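Looking after the hand rigs at the small table 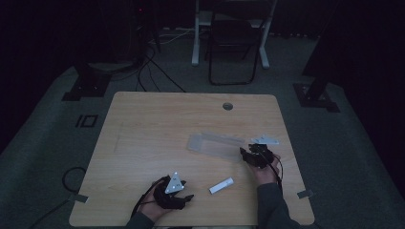
Trương

June 23, 2026

I look after one recording cell at Plernside. The operator wears a jointed black device on each hand, does a small job at the table, and the recordings go toward training the arm. Most of my work is keeping the two devices agreeing with each other.

The white plates on top are what the tracking follows. Each one has to sit square on its mount. In May the left plate had worked a little free and I didn't catch it until 70 takes were in the bin. Now I push on both plates with a thumb before every session and again after 30 takes. If one moves, I take it off, clean the seat, put it back and run the calibration from the start. Tightening it in place is faster but the offset comes out different every time, and I got tired of chasing it.

Cables are the other thing. Every device has its own, and they go bad at the strain relief, close to the wrist. I leave a loop of slack there and another over the side of the table. With too little slack the operator starts holding the arm stiffly, and you can see it in the data. I swap both cables at 2,000 takes whether they look bad or not. The current pair is at 1,742.

The table gets wiped down before we start. Tape goes on the near corners and stays there, so I can tell if the table has been bumped. It is a light table on carpet and it does creep. If the tape no longer lines up with my reference shot, I move the table back before touching any software.

Clear plastic sheet has been the hardest thing to work with so far. It folds over on itself and slides when you reach past it. I keep the lights low for it, which cuts down on glare, but then the exposure needs setting again - I forget this about half the time.

The logging runs on Irnska, and I still write the take count in a paper notebook as well. The two have disagreed twice. Both times the notebook was right.

Next job is a new left mount from Prirnow. I'll post the measurements once it's on.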